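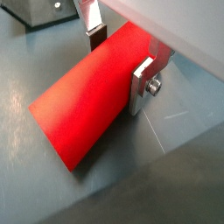
Home > Guides > Cuvo Teaching Kit > Chapter 4 > Teaching by Hand and by Remote Previous | Next | Print

4.3 Recording your first demonstrations

You've bolted everything down, the arm has homed itself and the status light is green. Now comes the fun part! In this section you'll teach the arm to pick up a coloured piece and carry it where you want it, with no code at all. You do the job, the arm follows, and Viltine records every move.

Before you start

Finish the gripper calibration in 4.2. Check that the fingertip pads are clean and that you can reach the stop button from your chair.

CAUTION: Keep your free hand out of the bin whenever the arm is live. The fingers close faster than you'd expect the first few times.

Hand guiding (good for learning the reach)

1. Press and hold the grey FREE button on the wrist. The arm goes slack but holds its own weight.
2. Walk the gripper over to a block and line the fingers up across its short side.
3. Let go of FREE, then tap CLOSE.
4. Press FREE again, lift the block clear and move it to its new spot.
5. Tap OPEN, back away, and tap SAVE.

Try a few of these before you go near the remote. You'll get a wonderful feel for where the elbow likes to be.

Remote control (good for everything else)

6. Plug the Halvorsen hand controller into port B and wait for two beeps.
7. Set the speed dial to 23. You can go quicker later on.
8. Squeeze the trigger gently. Finger travel matches trigger travel, so half a squeeze is half closed.
9. Press REC and do the whole job in one go: approach, grip, lift, carry, lower, release.
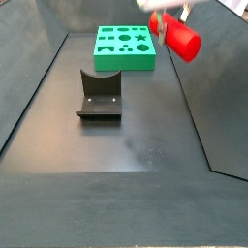

10. Carry round pieces high enough to clear whatever else is in the bin. A cylinder gripped near one end can swing as you turn, so slow down through the corner and let it settle before you lower it.
11. Press REC again to stop. If you muddled it, hold DELETE for a second and go again.

NOTE: Small wobbles and corrections are welcome. Keep a run where you nudged a piece and recovered, as the arm learns from the recovery too. Delete runs where the piece left the bin.

How many runs?

Start with 79 for a single shape. Valtteri Ojala at our Priketcombe workshop recorded 368 for the full mixed set and was still grinning at the end of it. Viltine holds up to 400 per project; after that, export the lot and open a new one.

Vary the starting spot and the angle of the piece every time. Leave the lamps and the bin where they are until the first training pass is done.

CAUTION: If the arm stiffens during hand guiding, release FREE straight away and run the joint check in 4.6.

Next: 4.4 Reviewing and trimming your runs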